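Search this site Go

Week 6 handout: looking after the Noltard bench
Unit notes, Aoi Higuchi. Updated 17 October 2022.

Right, this week is the one where you stop watching me and start looking after the simulated cell yourselves. I've put the whole routine on one handout because last term I had it spread over three, and half the class (fair enough) only found two of them.

The cell is two arms on one table, and we keep it in the simulator for all of the practical work. You'll be loading setup 2527 - please don't load the one from August, which has the old joint zeros in it and will make you think you've broken something.

What's in the cell

Two arms of the same design with parallel grippers, one blue tray, two green bowls and one small grey piece. Dénes Szűcs built the room and the table for us, and the wood colour is his doing. I asked for plain grey and got floorboards!

Before you change anything

Open the log and write down who you are and what you're about to touch. Then step through your saved views and have a proper look at each arm: where the gripper is, which way it's pointing, and whether the cable has somewhere to go when the wrist turns. I like a low view from the front left corner for this, plus a close one over the fingers. Take your time with it.

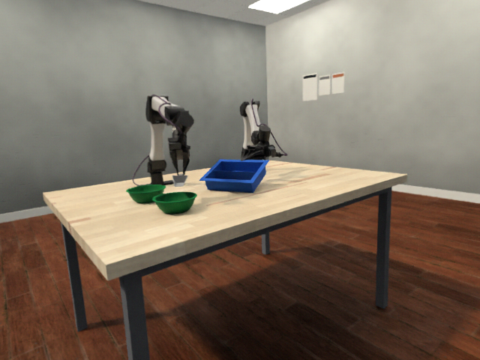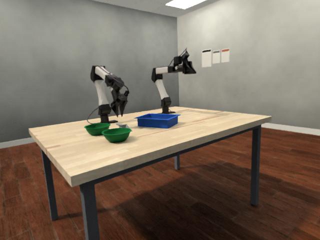
Close view at the fingers, with the edge of the blue panel between the tips:
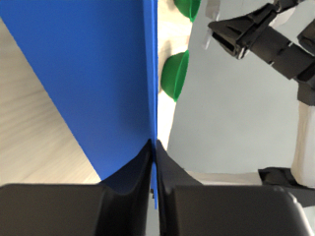
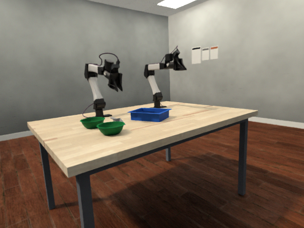

Setting the gripper heights

1. Set both arms to 20 per cent speed. Leave them there until I've seen your log.
2. Raise both grippers well clear of the tray and the bowls before you move anything sideways. I use 100 mm above the highest rim, and you can use more if you're nervous.
3. Bring the left arm down over the grey piece in small steps, and stop when the tips are just off the wood. Save that as your low point.
4. Lift, then do the same for the right arm over the tray. Don't copy the left arm's numbers across. The bases were placed separately and they don't quite agree.
5. Close the fingers on nothing and check that the tips meet in the middle. If one side gets there first, redo the finger zero and write the old value in the log as well as the new one.

Allow roughly 40 minutes for all of that the first time through. Zoltán Kelemen did it in far less last year, but he'd also skipped step 5, so we got to watch him do it again.

When it goes wrong

If a bowl jumps when you load the setup, it was saved slightly inside the tabletop. Nudge it up a hair and save again. If the tray slides away while you're closing on it, your low point is probably too low and you're pushing on it before you grip - go back to step 3. If an arm shivers while it's meant to be standing still, turn the joint stiffness down a notch and leave it for a bit before you judge it.

Cables are the one thing I'm fussy about. The simulator will happily let you wind the wrist round and round, and a real cable won't, so keep a note of your wrist turns and unwind them before you save.

For next week

Bring your log and both saved low points. Read the Bárány notes on finger wear as well, at least the first half. Sándor Szalai is taking the second group, so if you've swapped groups let him know before class, and send your files to both of us.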